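Planificación y supervisión de una mano robótica multidedo con cámara de muñeca
Informe final de proyecto. Grado en Ingeniería Informática, itinerario de Sistemas Autónomos 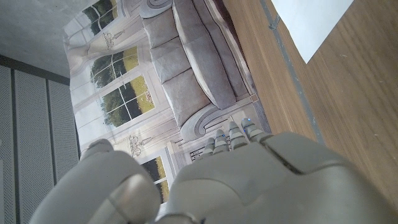
El presente trabajo aborda el desarrollo de Illo, una capa de software que conecta la percepción visual de la muñeca con el planificador de agarres de una mano antropomórfica. El punto de partida fue el controlador Plerix, disponible en el laboratorio, que acepta consignas articulares pero carece de mecanismos para comprobar si la escena observada es coherente con el plan. El caso más exigente lo planteó el fondo impreso: el sofá gris y las ventanas con vegetación generaban hipótesis de objetos y de profundidad sin correspondencia física, mientras que el tablero de madera contiguo constituía el plano de apoyo real. El tono gris de los dedos, próximo al del sofá, dificultaba además la segmentación de la propia mano.

1. Arquitectura
El sistema se organiza en cuatro nodos: adquisición, segmentación, planificación y supervisión. El intercambio de mensajes se realiza mediante el bus Temcombe, con marcas de tiempo comunes. El nodo de segmentación calcula en primer lugar una máscara de la mano a partir del modelo cinemático y de la posición articular medida, y la descuenta de la imagen antes de buscar objetos. El planificador recibe únicamente las regiones que superan la comprobación de planaridad.

2. Rechazo de superficies impresas
Para cada región candidata se estima una homografía entre dos vistas consecutivas. Si la región completa se explica con un único plano y este no coincide con el de la mesa, la hipótesis se descarta. El método exige un desplazamiento mínimo de la muñeca entre capturas; por debajo de ese umbral, el supervisor solicita un movimiento adicional y mantiene bloqueada la orden de cierre.

3. Datos y evaluación
Se registraron 900 secuencias, de las cuales 543 se destinaron al ajuste de umbrales y el resto a la evaluación. El etiquetado se efectuó con la herramienta Maksymiv, ampliada para admitir la clase «superficie impresa». El tiempo de ciclo se midió aparte, sobre unas 3.000 iteraciones del bucle completo. La versión inicial, sin comprobación de planaridad, enviaba al planificador regiones del sofá de manera recurrente. La versión definitiva eliminó la mayor parte de ellas, si bien persistieron errores en vistas casi frontales con poca traslación.

4. Limitaciones
La máscara cinemática pierde precisión cuando la calibración entre cámara y muñeca se degrada, y los contornos del pulgar son los más afectados. Tampoco se ha evaluado el comportamiento con objetos finos apoyados en la mesa, que el criterio geométrico puede confundir con el propio tablero.

5. Trabajo pendiente
Queda por incorporar la recalibración en línea y repetir las pruebas con iluminación variable, previstas para marzo. El código, los ficheros de configuración y las instrucciones de instalación se entregan en el anexo B.

Versión depositada el 2 de enero de 2026.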